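### 4.2 Button localization and press planning

The press planner takes a target label from the task script (for example, "orange, large red") and returns a joint trajectory that ends with the closed fingers over the button cap. It runs in three stages: box detection, cap fitting, and approach search. Detection and cap fitting run on every new image. The approach search runs once per press and is repeated only if the fitted cap center moves more than 20 mm between two updates.

Box detection uses the segmentation network described in Section 3, trained on 444 labeled images of push-button stations. We do not fine-tune it for the bench. The network gives one mask per station and a coarse color label for the lid. Color alone does not identify a target, as two stations can share a lid color, so the label is combined with cap diameter and with the position of the box in the base coordinates of the arm (Figure 3).

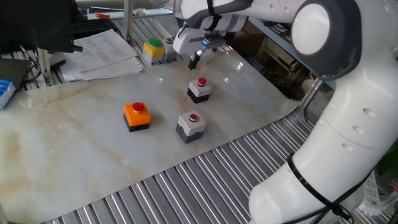 **Figure 3.** Bench layout for the press task. Three stations stand on the marble-patterned sheet, with two more at the back on the rails.

The sheet caused most of the early detection errors. It is glossy, and overhead lights leave bright streaks on it. Depth values inside these streaks are often missing or wrong by several centimeters. Our first version fitted the table plane to all depth pixels outside the masks, and the plane tilted whenever a streak fell near a station. The current version drops saturated pixels before fitting and keeps the last accepted plane if fewer than 30 percent of the pixels survive. This change was suggested by Omid Amini and is the only part of the perception code that is specific to this surface.

Stations that do not rest on the fitted plane are kept in the scene model as obstacles but are removed from the list of targets. Without this rule the planner would sometimes accept a request for a station behind the sheet and then fail in the approach search after using its full time budget.

Cap fitting projects the mask onto the plane parallel to the table at lid height and fits a circle to the red or green region inside it. Large mushroom caps hide part of the lid, so for those we take the height from the cap itself. Small buttons give few depth points, and for those we take the lid height and add a fixed offset from the station file.

The approach search samples wrist rotations about the vertical axis and checks each one for collisions with Kisari, our in-house distance library. Only vertical presses are considered. A pose is rejected if the gripper housing comes too close to a neighboring station or if the arm cable would be bent past its limit. The cable is modeled as a chain of capsules attached to the links. Of the remaining poses, the planner picks the one with the shortest joint-space path from the current configuration.
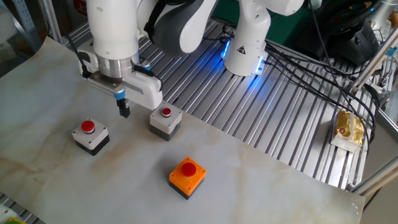
**Figure 4.** Arm with its fingers pointing down over the middle of three stations. The base of a second arm stands to the right.

When a second arm is mounted on the same platform, its links are added to the scene model at their measured joint angles and inflated by 43 mm. We treat it as static during a press. Rigoberto Ticona tested a version that shared planned trajectories between the two controllers, but the message delay on the Grandell bus made the shared paths stale by the time they were checked, and we went back to the static model. The cost is that a press is refused if the other arm has a queued motion.

The final descent is not planned in joint space. The controller moves the fingers straight down at constant speed and stops when the estimated vertical force crosses a threshold set per station type. The threshold values and the stop conditions are given in Section 4.3.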